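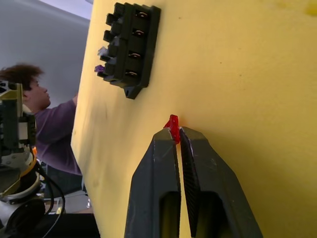

Ticket: 4-way blade fuse box, fuse stands proud and drops out
Product line: Pandska auxiliary fuse box
Site: Kernville bench
Opened by: Oana Munteanu
Assigned to: Grigore Lungu
Priority: normal

Reported problem
Purple fuse goes in by hand and holds. Clear fuse goes in the slot beside it but sits higher than it should, and comes back out with a light pull. Customer (Hoxha) has the same complaint on one box out of a bag of 15. They are using the box for trailer lights.

Log

9:10, Oana
Pulled all fuses and checked the slots against the drawing. Asked Hoxha which fuses they use. They buy mixed packs, so blade width could vary. Waiting on a part number.

10:25, Grigore
Tried the clear fuse in a second box from stock. It seated fully with a click. Same fuse in the reported box stops short. That points to the box and not the fuse.
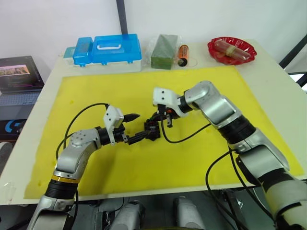 Worked the fuse in and out 5 times to see if the contact would open up. No change. Please don't force it with pliers, the plastic top cracks before the contact gives.

11:40, Oana
Hoxha asked if they can bend the contact themselves. Told them no. If the contact is spread too far it will run hot under load, and we can't cover that under warranty.

1:15, Grigore
Looked into the slot with a flashlight and a loupe. One side of the contact is pushed in and the blade catches on its edge. Left the purple fuse in its slot for reference and took the clear one out again.

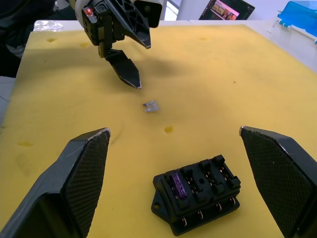
Best guess is the contact was pressed in crooked at assembly. Mircea Crăciun says the batch was 3,000 pieces, and he will pull samples from the shelf and try a fuse in every slot.

2:50, Oana
Replacement box going out to Hoxha today, no charge. Asked them to send the bad one back with its fuses still in the bag.

Status: open, waiting on Mircea's sample check
Next update: Grigore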